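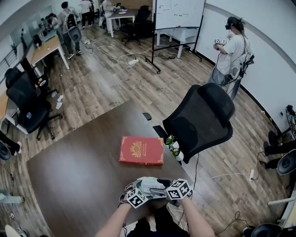
The Pleasure of a Proper Red Book

There is a kind of book you want to lay flat on a table before you even think of opening it. Red covers, hard boards, a gold border, a little gold crest up near the top with a few lines of small type beneath: my grandmother kept one like that in her front room in Orkel, and as children we had to wash our hands before we were allowed near it (and then usually wash them again).

I thought of her in March, when I went to see the bindery at Cletel, where they still put gold on covers by hand. The oldest volume on their shelves dates from 1804, and its red has gone soft and brownish at the spine, the way an old leather chair does. A new cover takes 16 separate steps, most of them slow, and I stayed for nearly all of them, which I hadn't planned to do!

What I came home wanting was a dark wooden table, cleared of mail, and a small pot of something purple in flower nearby. A book like this deserves the room. Mine has 513 pages, and I have been reading it after supper, a few at a time, with my tea kept well out of reach.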